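Tulleo Hard Wax Oil, Clear Satin
Trurkar Wood Care > Oils and Waxes > Indoor Furniture

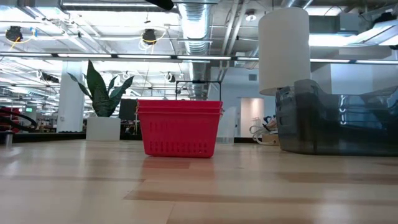 Red baskets on a light wood tabletop.

I've been selling finishes long enough to have opinions about all of them, and Tulleo is the one I take home. It's a clear oil and wax blend for indoor wood — tables, shelves, desks, stair treads, the bench by the back door that everybody drops their boots on. You wipe it on thin, you wipe it off, you wait, you do it again. If you can butter toast you can do this, and I say that as somebody who once got varnish on a ceiling!

Item: TU-457
Can size: one quart
Coverage: nearly 137 square feet per can, one coat
Sheen: satin
Recoat after: 4 hours
Full cure: 7 days
Cleanup: mineral spirits
Availability: in stock, ships by ground only

What it's like to use

It goes on like warm honey and smells a bit like a hardware store in the old days (in a nice way, I think, though my sister disagrees and makes me do it with the windows open, and she's right about the windows). The color shift is small. On maple, birch and ash you'll see a little warmth come up, about what you'd get from wiping the bare wood with a damp cloth. Cherry and walnut go a good deal darker, and oak lands somewhere in the middle. Please try it on the underside first. I get a few emails every May, when people start on their summer projects, asking how to take it back out of a tabletop, and the answer is a sander.

It isn't a thick plastic-looking coat. You can still feel the grain when you run your hand over it, and when it gets scratched you can fix just the scratched bit. Rub it down lightly with a fine pad, put a dab of oil on, buff it, leave it overnight. Try that with polyurethane and you'll be looking at a shiny patch until you move out.

Getting the wood ready

Sand to 120 and then 150 and stop there. I know, I know, you want to keep going because it feels so good under your fingers. But very smooth wood doesn't drink much oil and you end up with a thin, sad finish that shows every water glass. Vacuum it, wipe it with a dry cloth, vacuum it again if you have a dog.

Any old wax or furniture polish has to come off completely. Spray polish is the worst of the lot. If you bought your table secondhand, assume somebody loved it with a can of spray polish for years, and clean it with mineral spirits before you sand.

Putting it on

Stir the can slowly, all the way to the bottom, for longer than seems necessary. Don't shake it. Pour a small puddle and work it along the grain with a white pad or a lint-free cloth. Do one area at a time, let it sit ten minutes or so, then wipe off everything that hasn't soaked in. The surface should look almost dry when you walk away. If it looks wet, there's too much on there and it'll go gummy.

Second coat the same way, with less oil. Most tables are happy with two. I did a third on my kitchen table and I couldn't tell you that it made any difference.

You can set light things down the next day. Keep water, hot dishes and tablecloths off it until it has cured. Plastic and rubber feet can leave marks on a fresh finish too, so lift things and put them down gently for that first week.

PLEASE READ THIS PART: rags soaked in this oil can heat up and catch fire on their own. Lay them out flat outside to dry, one layer, or drop them in a metal can full of water with a lid on it. Never bunch them up in the trash. I put a note in every box about this and I'll keep doing it.

Looking after it

A barely damp cloth and a drop of dish soap, then a dry cloth. That's my whole routine. Skip anything with bleach or ammonia in it. When the spot where you eat breakfast starts to look dull, freshen it up with a wipe of oil and a good buff, and there's no need to do the rest of the table at the same time.

Goes well with

Bagheri White Pads, pack of two. Stiff enough to push the oil in, soft enough not to scratch. They can be rinsed out in mineral spirits and used again.

Korkby Sanding Block. Cork-faced, fits a quarter sheet, and it's the right size for a small hand. I keep one in the kitchen drawer, don't ask me why.

Questions I get a lot

Can I use it outside? I wouldn't. It'll look lovely for one season and then it won't.

Does it work over stain? Yes, over oil-based stain that has dried fully. Give the stain a couple of days, more if it's humid where you are.

Will it cover an old varnish? No, it needs bare wood to soak into, so the varnish has to come off.

My can has a skin on top. Is it ruined? Probably not! Cut the skin out, lift it off in one piece if you can manage it, and strain the rest through a paint filter. If it's gone thick and stringy underneath, it's done.

Is one can enough? For a six-seat table and two coats, yes, with plenty left for touch-ups. For a floor, write to me with the measurements first and I'll work it out with you.

Shipping and returns

Oils go by ground to the lower 48 only. Unopened cans can come back within a month, and you pay the postage. Hamidreza Hassanpour handles orders and returns and he answers email faster than I do, usually before 9 in the morning. For color questions write to me, and attach a picture of your wood in daylight if you can.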